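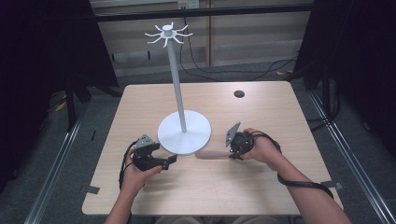 4. Placing and leveling the Grolow countertop scale

This section covers where to put the scale, how to level it, and how to set the zero point before first use. Read it through before removing the transport screw. Charging and battery care are covered in section 3.

4.1 Choosing a location

The load cell measures correctly only when the scale stands on a firm, flat surface. A surface that flexes when a hand is pressed on it will cause the reading to drift.

Choose a location that meets the following conditions:

– Room temperature steady during the day, with no direct sun on the platform.
– No air stream from a fan, window or oven vent.
– At least 100 mm of free space on every side of the housing.
– No refrigerator, mixer or dishwasher touching the same counter.

Solid wood, stone and steel counters are all suitable. Glass shelves and folding tables are not. Placemats, silicone sheets and cutting boards must be removed from under the scale, even if they look flat.

Tall items that share the surface should stand clear of the platform. A mug stand, paper towel holder or lamp that leans against the housing will take part of the load, and the displayed weight will be too low.

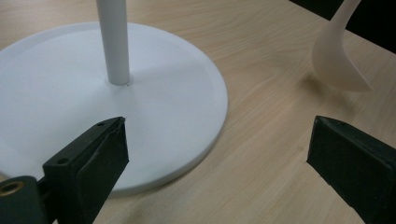

Fig. 4-1. Round stand base on a wooden tabletop.

NOTE: Cords and hanging cloths cause the same error. Check behind the housing as well as in front of it.

4.2 Removing the transport screw

1. Make sure the scale is switched off and unplugged.
2. Lift off the platform and set it aside, top face down, on a soft cloth.
3. Turn the red transport screw counterclockwise until it comes free. Do not use a power driver.
4. Store the screw in the clip inside the battery door. It must be refitted before the scale is shipped.
5. Replace the platform. The notch faces the display.

CAUTION: Never press on the load cell with a finger or tool while the platform is off. Damage caused this way is not covered by the warranty.

4.3 Leveling

The scale has four adjustable feet and a bubble level to the right of the display.

1. Turn all four feet clockwise until they stop.
2. Place the scale in its final position.
3. Look straight down at the bubble. Viewing it from the side gives a false result.
4. Lower the two front feet until the bubble is centered from front to back.
5. Lower the left or right pair until the bubble is centered from side to side.
6. Press lightly on each corner of the housing. If a corner rocks, lower the foot at that corner by a quarter turn and check the bubble again.
7. Tighten the lock ring on each foot by hand.

Repeat this procedure each time the scale is moved, including short moves along the same counter.

4.4 Setting the zero point

1. Clear the platform.
2. Press and hold POWER until the display lights up.
3. Wait 58 seconds. The display counts down and then shows a dash in each position.
4. Press ZERO once. The display shows 0 g.
5. If E4 appears, the platform is touching the housing. Switch off, reseat the platform and start again from step 1.

After a cold delivery, leave the scale unpacked in the room for over 100 minutes before setting the zero point. Moisture can form inside the housing during this time – do not connect the adapter until it has passed.

4.5 Checking with the reference weight

The Linov reference weight is supplied with the scale and has a nominal value of 268 g. Handle it with the cloth provided, as skin oils change its mass over time.

1. Place the weight in the center of the platform and wait for the stable mark (a small circle) to light.
2. Compare the reading with the value above. A difference of 1 g in either direction is acceptable.
3. Move the weight to each corner in turn. The same limit applies.
4. If one corner is out of range, repeat 4.3. If all corners are out of range by the same amount, go to section 7, Calibration.

NOTE: Other weights may be used for a quick check, but not for calibration.

4.6 Replacement parts

Feet, lock rings and the transport screw are sold as a set under part number 3539. Order through Furkivau or through the Tamošiūnaitė service counter, and give the serial number printed inside the battery door. Reference weights are ordered separately.

Continue with section 5, Weighing and Tare.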